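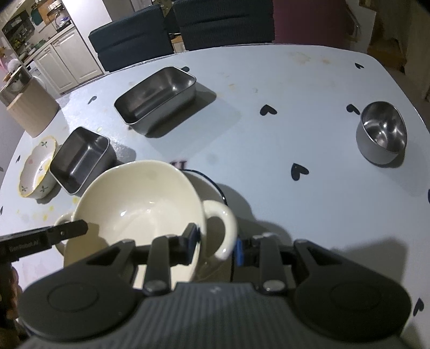

The bus to Skivent leaves from the far side of the station, the side with the closed florist, and it leaves on time, a fact I learned in February by watching it go. The next one was an hour later. I mention this for anyone planning to attend the Clindus open day, because the Clindus website says the works is "a short hop from the rail station," and whoever wrote that owns a car.

Clindus makes dishes. It has made dishes on the same bend of the river for 100 years, and to mark the occasion it opened the gates on a Thursday, from ten until four, and let the public walk through. My interest in dishes is average. I own some. But I have a weakness for factory tours of any kind, and have in my time been shown how people make rope, mustard, envelopes and one particular type of hinge, so when a place that has been closed to visitors for as long as I've lived in the area says come in, I put on sensible shoes and come in.

## Getting through the gate

You had to book. The booking confirmation said to bring the booking confirmation. At the gate a young man in a large orange vest looked at mine, nodded, and gave me a sticker with a teapot on it, then asked whether I had booked.

There were 400 places for the day, split into groups, and every one of them had gone within the week. My group was made up of retired couples, two art students with identical haircuts, a family whose youngest member wanted it known that he had been promised a zoo, and a man with a notebook who had worked at a competing pottery and had come, as far as I could tell, to be unimpressed. He was the best value of the day. I stood next to him whenever possible.

The safety talk was held in what used to be the canteen. We learned not to touch anything, not to lean on anything, and not to step over the yellow line. We were then given safety glasses, which fit over regular glasses in the way that a bathtub fits over a sink.

## Clay, mostly gray

The first stop was the clay store, and I recommend it to anyone who likes a large, damp room. The clay arrives by truck, gets mixed with water until it looks like pancake batter, is pushed through a press that takes most of the water back out, and comes off in flat slabs that look like wet slate. I asked our guide why they put the water in if they were only going to take it out again. She said that everyone asks that. Then she moved us along to the next room. The man with the notebook told me later it was to get the lumps and the iron out, and that his old place did it better.

From there it goes into a machine called a pug mill, and you can spend a happy few minutes watching it squeeze out a long, smooth, gray log. The boy who had been promised a zoo cheered up a great deal at the pug mill, for reasons his parents asked him not to share with the group.

## The shaping floor

This was the big room, and also the loud one, so most of what I know about it comes from signs. Plates are pressed. Cups are spun against a mold. Anything with a complicated outline, like a gravy boat, is cast by pouring runny clay into plaster, waiting, and pouring most of it out again, and by this point I had stopped asking about the pouring in and pouring out.

On a good day the works gets through 3,000 pieces, counting saucers. Whether you should count saucers was a matter of some debate on our side of the yellow line. My neighbor with the notebook was firmly against.

The handles are still put on by hand. I could have stayed at that bench all afternoon. Two women sat facing each other with a tray of cups between them and a tray of handles off to the side, and each handle got a dab of slip, a press, a quick wipe with a sponge, and was done. They talked the whole time about a cousin's wedding, where the catering had been a disappointment. Neither of them looked down much. One of the art students asked how long it takes to learn, and got the answer "to do it, a morning," and then, after a pause and another cup, "to do it so they stay on, a year."

I went home and looked at all my mug handles. Two of them are crooked. I had never noticed and now I can't drink from them in peace.

## The kiln, which was off

The kiln was supposed to be the high point. The leaflet had a picture of it glowing. It's a Kustov, a long tunnel kiln, bought secondhand before anyone now on the staff was hired, and it runs day and night most of the year. It had been shut down the previous weekend so that a section of brick could be replaced. Our guide handled this well. She walked us the length of it, 60 yards, and asked us to imagine that it was very hot.

We did our best. A retired gentleman took off his scarf.

There is something to be said for seeing a kiln cold, in fairness. You can look in at the end. The cars that carry the dishes sit on rails like a very slow amusement park ride, and the bricks inside have a shine on them from decades of glaze drifting around in the heat and landing where it liked. Someone had written a phone number in chalk on one of the cars. It had clearly been there a while, and I like to think it was for a plumber.

## Glaze and a disagreement about cream

After the kiln came the glaze room, where the guide handed over to a colleague from the lab. He was a quiet man who had plainly been told to keep it under ten minutes and had no intention of doing so. His subject was cream.

Clindus has sold a cream glaze for most of its history, and he wanted us to understand that it has never been the same cream. The early one leaned pink. Then a supplier closed, and it leaned green. There was a stretch when it was, in his words, "frankly beige." Customers write in, sometimes with a plate enclosed, to ask why the new soup bowls don't match their mother's, and it's his job to answer the letters. He has a shelf of samples going back further than he does, all labeled, all cream, and he took us along it one by one. I will be truthful and say that I could see a difference between the first and the last. In between I nodded.

The family with the boy left us somewhere around the green period.
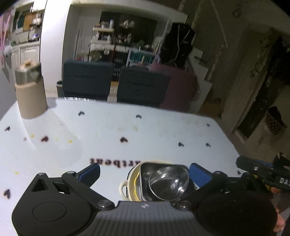
*Cream outside, wavy yellow rim inside. They stack.*

Stacking, we were told, is a whole department. Or it was once, and now it's a woman with a ruler and a strong opinion. People think they choose dishes for the pattern, she said, and then they get them home and discover they have chosen them for the cupboard. A bowl with generous handles looks lovely on a shop shelf and takes up the space of three without. Every new shape has to come past her, and a fair number go back with a note. She showed us one of the notes. It said "no" and was signed.

She was also the only person all day to say anything against the company, which she did cheerfully and in front of a manager. The square plates had been a mistake. She had said they were a mistake at the time. They chipped at the corners, they wouldn't sit in a dish rack, and they were still selling them off. The manager studied the ceiling.

## The shop, naturally

All tours end in a shop. This one was in the old packing shed, and it was where the retired couples, who had been drifting gently since the clay store, suddenly developed speed.

The seconds are on trestle tables at the back and are sold by the box. You're handed a flat cardboard box on the way in, you put it together yourself (badly), and whatever you can get into it with the lid shut is one price. I saw feats of packing in that shed that would have brought tears to the eyes of the woman with the ruler. One lady had cups inside jugs inside a casserole, with teaspoons down the gaps. They weren't even Clindus teaspoons. I believe she had brought them along as padding.

The faults are mostly hard to find. A pinhole here, a speck there, a foot that rocks a little on a flat table. The man with the notebook found all of them, and read them out. He then filled two boxes and asked me to help him carry the second one to his car, so I can report that he is loyal to his old employer up to a point.

I bought a gravy boat. I don't make gravy. It was the only thing left by then that wasn't square.

## Practical notes, if they do it again

The cafe is run by Petersen, the bakery from the high end of town, and the cheese scones are the size of a fist and worth the trip without the dishes. Get there before one. By two it was down to a single fruit bar and a queue of people pretending to let each other have it.

Toilets are in the office building, across the yard, through a door marked "No Entry." Ask, and they'll tell you to ignore it.

Wear a coat for the clay store and be ready to carry it through the shaping floor. If you have glasses, wear contacts, and if you don't have contacts, enjoy the bathtub.

Parking is free and there's a lot of it. The last bus back to the station goes at twenty past four from the stop outside the gates, and it too leaves on time. I was on it with a gravy boat in my lap and the teapot sticker still on my coat, where my neighbor pointed it out to me the following Sunday.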